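Séance 4. Enchaînement harmonique et calage des tempos

Prérequis : séance 3 (phrases de huit mesures, points de repère). Les morceaux de travail sont dans le dossier Tritulix, au format WAV.

## 4.1 Rappel sur la structure

Un morceau house ou techno destiné au mixage comporte en général une introduction et une sortie réduites aux percussions. Leur longueur est un multiple de huit mesures. À 120 BPM, une mesure à quatre temps dure deux secondes ; une phrase de seize mesures dure donc 32 secondes. La transition se prépare sur cette base : le premier temps du morceau entrant doit coïncider avec le premier temps d'une phrase du morceau sortant.

## 4.2 Calage manuel

Le réglage de vitesse modifie le tempo selon un pourcentage p :

`tempo final = tempo initial × (1 + p/100)`

Sans verrouillage de tonalité, la hauteur varie dans le même rapport. Une hausse de 6 % correspond à peu près à un demi-ton (rapport 1,0595). Au-delà de 3 %, l'écart devient audible sur les voix et les nappes. Avec verrouillage, l'algorithme d'étirement peut dégrader les transitoires de la grosse caisse ; on écoutera l'extrait de Villanueva aux deux réglages.
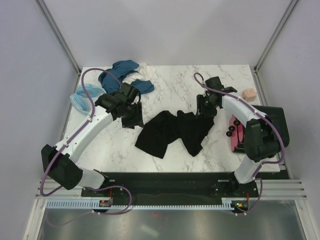

*Temps de lecture : 3 min*

## 4.3 Compatibilité des tonalités

On retient trois cas usuels :

- même tonalité ;
- tonalité relative (la mineur et do majeur) ;
- tonalité voisine à la quinte, supérieure ou inférieure.

L'analyse automatique confond fréquemment une tonalité et sa relative. Vérifier au clavier la fondamentale de la basse avant de noter la valeur. Anika Okafor a relevé quatre erreurs de ce type dans le dossier ; la liste corrigée remplace celle de mai.

## 4.4 Partage du spectre

Deux lignes de basse simultanées provoquent des renforcements et des annulations selon leur phase. Procédure de base :

1. Couper le grave de la voie entrante, sous 200 Hz environ.
2. Ouvrir le fader sur un début de phrase.
3. Échanger les graves en une mesure au plus.
4. Retirer le médium sortant, puis fermer la voie.

La fréquence de coupure dépend de la table de mixage. Sur le modèle Jotberg de la salle, la bande médium est centrée à 700 Hz, et son potentiomètre agit encore nettement sur le corps des voix.

## 4.5 Travail à rendre

Enregistrer un mix de 30 minutes, sans synchronisation automatique. Joindre la liste des titres avec tempo, tonalité et point d'entrée. Le morceau d'ouverture est « Fernano », à 86 BPM ; le passage vers un tempo supérieur se fera par doublement (172 BPM) ou par une coupure sur une fin de phrase. Les fichiers sont à déposer auprès d'Everett Boateng. Crête maximale : −1 dBFS, pas de limiteur sur le bus principal.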